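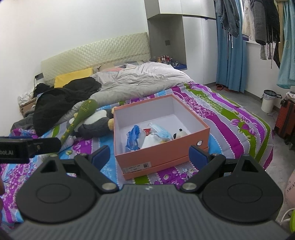

November 1, 2019

Back from the guesthouse in Hanham last night, writing this up before I forget which room had which problem. Merle Quinlan wanted notes on the stay for the lodging survey, so these are mine, and Said can add his when he gets in.

We had the two upstairs rooms at the back. Mine was the smaller one and I liked it better - the window looks over the orchard and you can hear the stream if you leave it open. The radiator knocked until past midnight. Said slept through it (of course!) but I got up twice and in the end put a folded towel under the pipe, and that fixed it. Told Mrs. Lie at breakfast and she wrote it on the back of her hand.

Breakfast was the best part of the whole trip. Rye bread, soft cheese, plum jam from their own trees, and eggs however you like them. I had two helpings both mornings. Coffee a bit weak.

Rate was 84 a night with breakfast, 19 more if you want the evening meal, and I'd pay it again. The soup alone! Hedvig's sheet from February still says dinner isn't served, so that line needs changing.

Getting there: the bus drops you at the bridge and then it's 300 yards up a steep lane. Fine with a backpack, miserable with a wheeled case. Somebody tell Iolo before he goes with all his stuff. 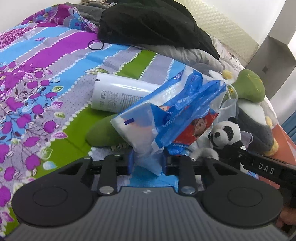 Package and plush panda, on the bed.

Other things for the sheet. The shower runs hot for a good long while but the drain is slow. Only one outlet near the bed in my room, and it's behind the nightstand. Front door is locked at eleven and you have to ask for a key, they don't offer one.

We walked over to the old mill on the second day, nice and muddy, and missed the museum because it shuts at three out of season.

Still to do: receipts to Eilif Rustad, ask if we can get the orchard side again, and compare with the place in Sorau once Said has typed that one up. I think Hanham wins but he was very taken with the sauna.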